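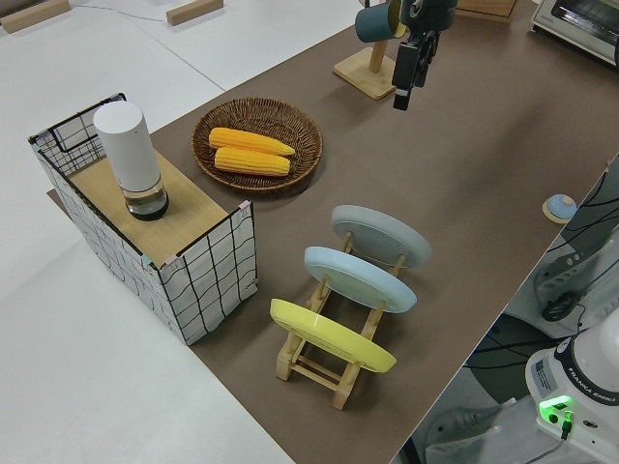 *Corn in the basket, plates in the rack, mug tree behind.*

## Small counter, too many little stands – what would you drop?

**pultstead_kit** wrote:

I'm setting up the kitchen corner in a rental and trying to keep everything on one surface. The wire-frame box with the grid fabric has a board across the top, so it works as a shelf. The wooden rack is for the plates we use every day. My question is whether the mug tree earns its place or whether mugs should go somewhere else. The toaster oven stays.

**Zane Urbonaitė** wrote:

Keep the mug tree. It has a small base and the mugs go up instead of out. I would drop the box. Fabric sides near food get greasy and you can't just wipe them down. I had a Lorard one with cloth panels and gave up on it by July.

**grultlow68** wrote:

Disagree about the box. Take the fabric off, wash it, clip it back on. Those pink clips at the corners look easy enough to undo. What I'd move is the tall bottle. Anything tall on a loose board gets knocked over sooner or later. Put it on the counter against the wall.

**pultstead_kit** wrote:

The board isn't fixed down, so fair point. I could put some non-slip liner under it. Second picture, with more of the mug tree and the cabinet: 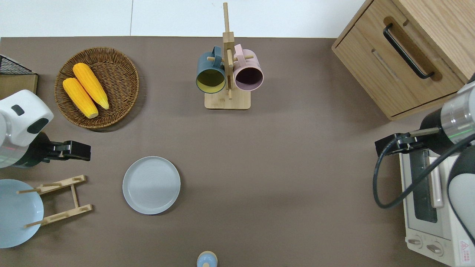

*Last edited by pultstead_kit: December 8, 2023*

The pink mug is on the right and the teal one with the yellow inside is on the left. The cabinet is the light wood one in the corner with the long black handle.

**Godfrey Owino** wrote:

Is there any room in that cabinet? If the top drawer is free, the mugs could go in there and you get the spot back. I paid $68 for a hanging rail and ended up putting everything in a drawer anyway.

**Zane Urbonaitė** wrote:

Mugs in a drawer roll around and chip. Hooks are better.

**Godfrey Owino** wrote:

They don't roll if you stand them upside down on a liner. Mine have been in a drawer for 3 years and none are chipped.

**pultstead_kit** wrote:

The top drawer has dish towels in it. I could fold them smaller, but I'd still like two mugs within reach in the morning.

**grultlow68** wrote:

Then leave the tree alone. What about the basket? Is corn the only thing that goes in it? I wouldn't keep corn out on the counter for long. It goes starchy. Fridge, and use the basket for onions or bread.

**pultstead_kit** wrote:

Usually fruit. Bread would fit if it's a small loaf.

**Zane Urbonaitė** wrote:

Not bread next to a toaster oven – it dries out. Fruit is fine. I still say the box should go.

**pultstead_kit** wrote:

Box stays for now, bottle comes off the board, towels get folded smaller. I'll try it that way and post again if the drawer idea wins.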